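Kitchen and laundry inspection, Kivavard holiday flats
Checklist with comments, for use between lets

Work through the flat in the order given. Write pass, fail or n/a against each line and add a comment wherever something has failed.

1. Smoke alarm in hall – pass. Tested with the button.
2. Heat alarm in kitchen – fail. Chirping, new battery needed. Recheck before the next guests.
3. Fire blanket on its hook – pass. Pull tabs hang free.
4. Cooker hood filter – fail. Greasy. Soak overnight and refit.
5. Fridge at 3 degrees – pass. Door seal is split at the lower hinge, so watch it. 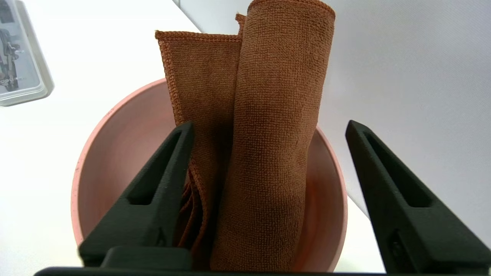 Checklist kept by the Semier lettings desk
Last revised March 25, 2020

6. Cloths and towels – pass. Brown microfibre for the kitchen only. Anything frayed goes in the rag bag.
7. Washing machine hose – pass. No drips at the tap after a full cycle.
8. Tumble dryer lint tray – fail. Half full. The Deritz flats had the same fault in October, and it should be emptied after every load.
9. Hot tap in kitchen – pass. Run for a minute first.
10. Extension leads – fail. One running under the rug by the window. Removed.
11. Window restrictors – pass, though the left one is stiff.

Any fail on lines 1 to 3 must be put right before keys are handed over. Other fails can wait up to 7 days if the comment says who has been told. Flat 32 at Kingi uses the older sheet – leave line 8 blank there, as it has no dryer.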